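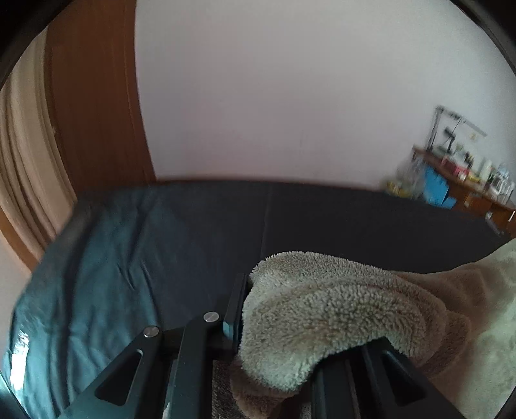

Patient Info > Hearing Aids > Frequently Asked Questions

Hearing Aid Questions at Bajwa Hearing Center, Dredville

Do I need a referral?
No. Call the front desk and ask for a hearing test. Some insurance plans want a doctor's note before they pay, so check with yours first.

How long is the first visit?
Allow an hour and a half. Charmaine Lekota, our audiologist, does the test and goes over the results with you the same day.

What does it cost?
The hearing test is $245 without insurance. A pair of basic aids starts at $1,595, and most pairs with rechargeable batteries are around $3,000. Fitting and the first year of cleanings are included.

Can I try them before I decide?
Yes. We ask for a $200 deposit, which goes toward the price if you keep them and is refunded if you return them in good condition.

My aid whistles. Is it broken?
Usually not. Whistling often means a loose fit or wax in the ear. Take it out and put it back in – if it still whistles, bring it by.

Do you repair aids bought somewhere else?
We repair most brands. Please bring the charger and any paperwork you have.

Are you open over the holidays?
We close for the last week of December. The Ider Street drop box stays open for repairs.

14 shares | 2 comments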